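Imine Forum > Data Collection > Handheld grippers

Topic: Empty starts, keep or trim?

stakora_bench
Posted Saturday

I'm putting together a pick-and-place set with a handheld gripper, printed fingers, wrist camera. We have 200 episodes so far and want 600 by the end of March. Every episode starts with the fingers open over bare table before the operator moves to the part. Some people on our side want to trim all of that off before training. I'd like to leave it in. What do others do?

polewright
Trim it. If the first seconds are just open fingers and table, the policy learns that sitting still over a table is a fine thing to do. We had an arm that would hang there and never start. Cut to the first real motion and it went away.

Hunt_lab2
I don't agree with cutting everything. When the arm boots up in the real cell, open fingers over bare table is the first view it gets. If that view isn't in the set, the first action is a guess. We keep 20 frames before motion and drop the rest.

stakora_bench
Here's a typical starting view from our set. Fingers open, nothing held, part not in view yet.

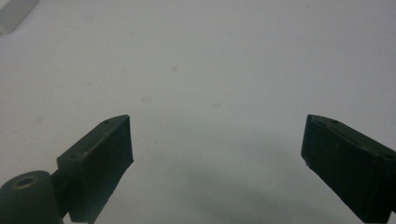
Attachments and replies

polewright
OK, that's cleaner than I expected. Two things. Your table has some faint tan stains on it. If you record all 600 on that same patch, the model may use them as landmarks. Wipe it or move around. Also there's something whitish and see-through in the top left corner. Is that meant to be in there?

stakora_bench
It can stay where it is for now, we want a bit of clutter. The stains I hadn't thought about. I'd rather move the start position than scrub the table between sessions.

tgrinberga
I would leave the stains. Real tables are dirty. What I would look at is the shadow under the fingers. If your light never moves, the shadow is always the same shape at the same height, and the model can read height off it. Change the lamp and it falls apart. We shot ours under 4 light setups and it helped more than any cleaning did.

polewright
Dirty is fine if the dirt changes. The same three spots in every episode isn't variety.

tgrinberga
Fair. Then move the table and the lamp both.

Hunt_lab2
Back to the first question. Whatever you pick, do it by script and keep the raw files. We trimmed the Irkberg set by hand, two people did it two ways, and we had to pull the originals again.

stakora_bench
Raw files are kept. I'll go with 20 frames before motion and run it against an untrimmed copy. Tarmo, do you change the light within a session or only between sessions?

tgrinberga
Between. Changing it in the middle made the operators lose their rhythm and we threw out more takes.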